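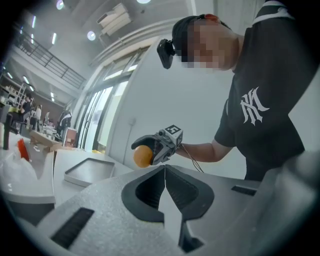
Lab Visits | Software

An open day at Clivgate
By Danica Beneš
Saturday, June 25, 2022

I've wanted to get inside Clivgate since their April talk on learning from demonstration, and the open day was well worth the train ride. Four hours, two coffees and I still left with questions.

The hall is big and bright, with a mezzanine along one side and a long run of glass doors, and the demos were spread across white tabletops. I went straight to the hand-held gripper station and hardly moved for the first hour. Someone in a Yankees-style NY T-shirt, with a small camera on the front of their cap, was holding an orange ball in the jaws of the tool just over the table, next to a shallow tray. On top of the tool sits a white cube with black square markers.

Eduard Tóth took us through the software, which they call Zullar. It estimates the tool's pose from the markers, lines that up with the video and the jaw opening, and turns the lot into a trajectory a robot can be trained on. The part I loved was the timeline viewer. You drag a slider and see the path of the tool in 3D with the jaw width plotted underneath, and any stretch where the pose estimate gets shaky shows up in yellow. He showed us a recording with 13 yellow patches, nearly all of them where a wrist had turned the markers away from the camera. Fixing them used to be a full afternoon's work (he had the look of a man who'd done it often).

Upstairs, Drahomíra Doležal gave a short talk on the policy side. Their current model was trained on 71 demonstrations of one pick-and-place task, and she was very open about what it does badly. Shiny things are hard. So is anything that rolls! She plans eight steps ahead, runs two, then replans, and the plots of the jitter before and after that change got a proper murmur from the room.

I asked whether the calibration tool would be released. Hacer Çetinkaya, who looks after it, said the code is ready but the docs aren't — I offered to proofread, and I meant it.

A few practical notes if you go next time: the Grerormont tram stops closer than the station, the talks fill up early, and lunch is sandwiches only. Bring a jumper, the air con upstairs is fierce. I'm going back for the planning workshop as soon as they put up a date.

Recent visits
Matěj Říha on motion planning at Procházka
Grerormont makers' fair: the perception stands
Two days with a very slow simulator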